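I canceled my fourth subscription in October, and I'm still a little mad at myself for ever having four. The worst was Pristen, a grocery list app. A list! I had been writing those on envelopes for years.
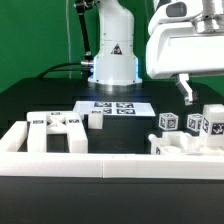 My sister Filipa says I'm cheap, and fine, I am. But I added up what I'd paid over the years and got $1,448, mostly for things I opened twice.

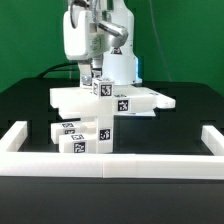 What bugs me most is the leaving. Signing up for Uren took one tap. Getting out took 9 screens and a chat window – and then they offered me a free month.

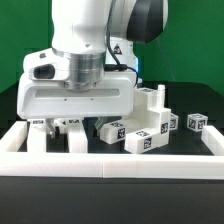
Vasco Mota
Columnist

I'd like one plain rule: if I can join with a tap, I can quit with a tap. Stores manage it. I walk out of the bakery and it doesn't ask me why I'm going.

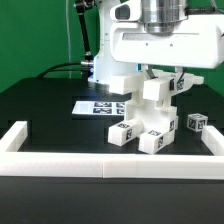

Filipa still pays for Namon, by the way, and she swears she uses it. Maybe she does. I'm back to envelopes, and last week I forgot the eggs.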